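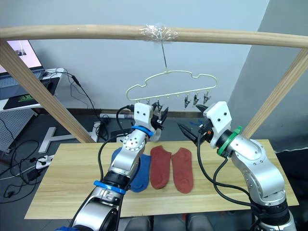
Ticket: Sock hanging, clip stage – policy stalls under the hanger
Project: Zarkow (two-arm laundry tasks)
Opened: April 6, 2023
Priority: normal
Status: resolved, one item left open

Summary

The policy picks up a sock, brings it to the hanger, and then hovers just under the clips. Sometimes it creeps forward a hair and backs off again. It will do this until the time limit runs out. The pick is great, the carry is great, and the left arm comes in to steady the hanger the way we taught it to. The last inch is where everything falls apart.

Setup when the problem shows up

Both arms, head camera plus wrist cameras. Training data is 2,000 teleoperated demos from the Mellance collection, all on the same style of hanger. Policy is the Surnex checkpoint with action chunking, chunk length 64. Socks start flat on the table with the openings away from the arms. Hanger hook goes over the middle of the top rod.

Log, entry 1

Ran a block of 11 trials with the stock checkpoint. Got 2 socks clipped. The other runs all ended in the hover. No dropped socks though, and no bad picks, so I'm leaving the pick stage alone. Please don't retrain it while this ticket is open!

Log, entry 2

First guess was the cameras. If the wrist view had shifted since October, the gripper would think it was somewhere it wasn't. Redid the calibration on both sides and compared with the old values. The difference was tiny. Ran a few trials anyway and got the same hover, same height, same little back-and-forth. Calibration is fine. Closing that branch.

Log, entry 3

Second guess was the hanger swinging. It hangs from one thin hook, so any bump sends it turning, and a clip that moves is a hard target. Put fresh tape around the hook and tried again. The hanger was steadier and the hover was still there. I kept the tape, it makes resets quicker.

One useful thing from this round: I watched the left arm closely for the first time. It was arriving late. The right arm would get to the clips with the sock, the left arm would still be on its way, and by the time it touched the bar the right arm had already started to back off.

Log, entry 4

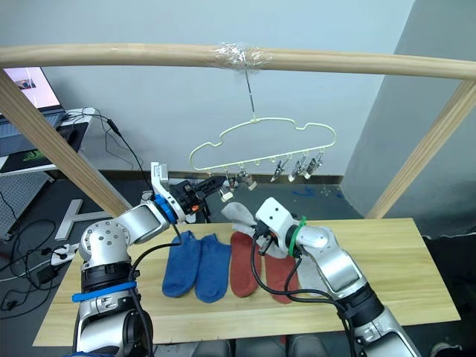 Plotted both arms' predicted actions on one timeline and there it was – the two arms were waiting for each other. In the demos, operators pause before clipping. Some wait for the left hand, some just take a second to line up the cuff. The policy learned the pause beautifully. It never learned what ends it, and with a chunk of 64 it can commit to a whole chunk of doing almost nothing, then predict another one just like it.

This made my whole afternoon. It's such a clean failure once you see it on the plot: two flat lines side by side, and a small wobble where one chunk hands over to the next.

Log, entry 5

Tried three changes, one at a time, same start layout for each.

Change A: trimmed the idle steps out of the demos. Any stretch where both arms were nearly still got cut down to a few steps. Retrained overnight. The hover got a lot shorter, but now the right arm sometimes went in before the hanger was being held, and pushed the bar away.

Change B: put the original demos back and replanned partway through each chunk. Motion got jerky around the hanger and the hover came back in most runs. Reverted.

Change C: trimmed demos again, plus a stage label for the left arm (free, approaching, holding) as an extra input. We already had the labels from the Schumacher annotation pass, they just weren't being fed in. Retrained from the same starting weights as A.

Change C is the one! The right arm comes up with the sock, slows down, the left arm takes the bar, the label flips to holding, and the right arm goes straight in. Repeated the 11-trial block and 9 were clipped. I ran the block a second time because I didn't believe it, and got 9 again.

Remaining failures

All the same kind. The cuff is bunched up in the gripper, so there isn't enough loose edge for the clip to bite. That's a grasp problem and I'd like it to have its own ticket.

If you are seeing the same hover

1. Plot both arms together. Looking at one arm alone, the pause seems normal.
2. Check how much of your demo set is idle time near the contact point.
3. Trim, but don't trim alone. Add the stage label in the same run.
4. Keep the chunk length where it is until you've done the above.

Still open

The label comes from a small classifier on the left wrist view, and it has only seen this hanger. I'd love to know what it does with a plain straight one. Config and plots are in the Zarkow folder under the ticket name. If you rerun the block on the other station, add your numbers as entry 6, even if they're bad.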